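Home Forums Manipulation Data & Training New posts Log in

Mixing held items into the snack sorting set, first result
Posted by zlatuheru, Wednesday

Okay, I've been sitting on this since last night and I'm too excited to wait for the write-up! We trained the same small policy twice. Run A saw only demos where the gripper goes in after items lying flat. Run B had the same number of demos, but a chunk of them were swapped for ones where the item gets picked up and then turned upright before it goes anywhere. 900 demos each, same network, same training time.

Run B finished 83 percent of the test picks. Run A was well behind, and most of its misses were the same thing: it grabs fine, then lets go at an angle because it has never seen a wrapper standing up between the pads.

The upright hold I mean is a side pinch, pads on the left and right of the wrapper, crimped ends free at top and bottom. With a small Snickers it leaves the whole logo facing the wrist view, and I think that matters a lot more than I expected. 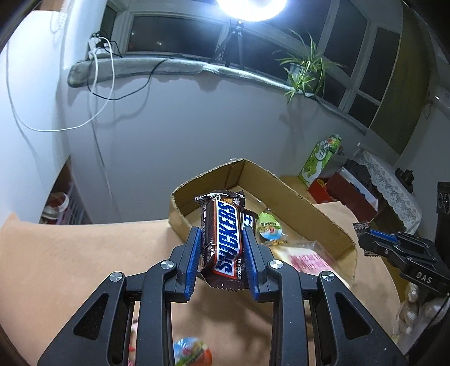
What we changed between runs

1. Swapped flat grabs for pick-and-turn demos, total kept the same.
2. Left the clear packets in the mix. They throw white reflections and I was tempted to drop them (glad I didn't).
3. Kept both grippers recording, even for items only one of them touches.

Code is going up once Ehsan cleans out my terrible variable names.

---
kresimir_k wrote:

Love this, but I'm not convinced it's the upright part. You added a turn to every swapped demo, so those demos are longer. More steps means more training data even if the demo count matches. Did you even out the number of steps?

---
zlatuheru wrote:

No! Good catch. Demo count only. Ehsan has the lengths, I'll ask him tonight.

---
yasi_sadeghi wrote:

We saw something close to this on the Zerkovum bench with soap boxes. Turning the item helped us too, but only with ribbed pads. On smooth ones the box crept during the turn and the policy learned to squeeze like crazy. So I'd want the pad type in the write-up, right near the top.

Also, please try it with the print facing away. If the score drops, your policy is reading the wrapper and hardly looking at the shape.

---
shahram_h wrote:

I'd go further than Krešimir. One training run per condition doesn't tell you much. I've had 2 seeds of the exact same setup land miles apart. Run more before you name it a method.

---
kresimir_k wrote:

@shahram_h agreed on seeds, though I wouldn't tell her to sit on it. The failure type is the interesting bit to me. "Lets go at an angle" is something you can check by watching the clips, and a lucky seed doesn't explain why the misses all look alike.

---
shahram_h wrote:

It could. A bad seed can fail the same way over and over. But fine, I'd watch the clips.

---
e_nazari wrote:

Lengths are in. Swapped demos run longer by almost a third, so Krešimir has a point. I'm cutting Run B down to match Run A step for step and starting it again, with 2 extra seeds for each side. Variable names are also worse than she let on.

---
zlatuheru wrote:

Hey!! They were fine at midnight.

Plan, then: matched steps, more seeds, and a print-away test for Yasaman. Pads are the blue ribbed ones, I'll put that in the first paragraph. If anyone has a set of smooth pads they could lend us, message me, I'd really like to see that creep happen. Clips for Shahram go in the shared folder tomorrow morning.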